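**Ticket – moulinet Lasen, le frein patine (ouvert le 1er novembre 2023)**

Bonjour l'équipe Jisbridge, c'est encore moi, désolé !
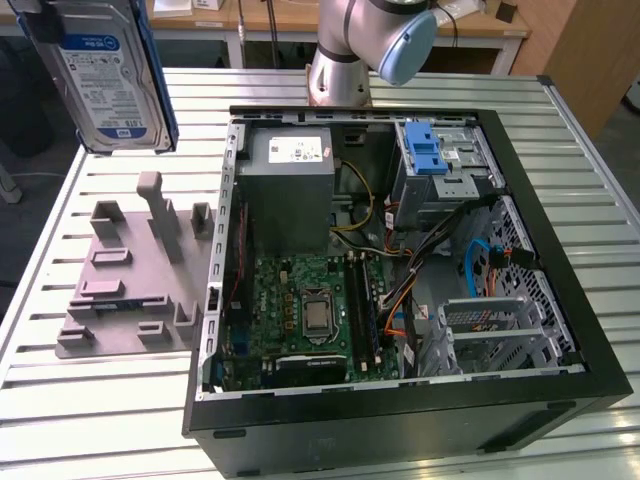
Donc, le frein de mon Lasen lâche du fil par à-coups dès qu'un poisson tire un peu fort. Je l'ai acheté chez vous en février pour la truite de mer, monté sur une canne Wudovow soie de 6, avec une soie de 5 en bobine de secours, et tout allait bien jusqu'à ma semaine sur le Poulain.

Déjà essayé :

- rinçage à l'eau douce, séchage une nuit bobine retirée : pareil
- disques essuyés, une pointe de graisse : mieux pendant 2 sorties, puis rebelote
- molette serrée à fond – là ça bloque net, et j'ai cassé un bas de ligne (et perdu ma plus jolie mouche tube, snif)

À 400 euros le moulinet, je préfère ne pas démonter le roulement moi-même. Vous avez le kit de disques en stock, ou je vous renvoie le tout ?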